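Plukthorpe Night Market Planning Group
Minutes of the December meeting

Present: Samina Khattak (chair), Eduardo Dela Peña, Geeta Goel, Fedir Maksymiv (minutes)
Apologies: Shoaib Chaudhry

The meeting opened at 6:40 p.m. Minutes of the previous meeting were approved with one change: the Koltis dumpling stall is to be listed as a hot food vendor.

1. Vendors
Geeta reported 20 applications so far. Montes Bakery has confirmed and wants the same corner as last year. Skadamon Grill asked for a double space to fit its smoker. Agreed, provided they pay for both spaces. There are still no seafood vendors. Eduardo will call the two that came to the summer market.

Samina asked that no more than three dessert stalls be accepted. Geeta said there are already four. It was agreed to honor those four and close the category.

2. Plates and seating
Eduardo priced paper plates and compostable bowls. The compostable bowls come in cases of 500. Vendors will supply their own serving ware, and the group will buy one case as backup. The shared tables will be covered this year. Geeta prefers cloth, Fedir prefers paper on a roll. Left open until prices are in.
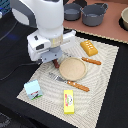 Round plate on woven placemat, black table covering.

3. Fees
The stall fee stays at $124. Samina proposed a $200 deposit for vendors using gas, to be returned once the space has been left clean. Geeta thought this was too high for first-time vendors. After discussion the deposit passed, three in favor and one against.

4. Power and water
Fedir has walked the lot. The outlets along the north wall work, but the one by the loading door does not. Coffee and ice cream stalls will go on the north side.
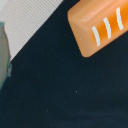 Vendors needing water will have to share the tap by the restrooms. Fedir will bring a second hose and a splitter. Generators will be allowed only in the back row, and must be off by 9:30 p.m.

5. Other business
Shoaib sent a note asking if the music can start later, as last year it drowned out people placing orders. Agreed to start at 6 p.m. and move the speakers away from the Koltis stall.

Actions
Eduardo: seafood vendors, price for table coverings
Geeta: confirmation emails, stall map
Fedir: hose, splitter, report broken outlet
Samina: deposit wording for the vendor form

The meeting closed at 8:05 p.m.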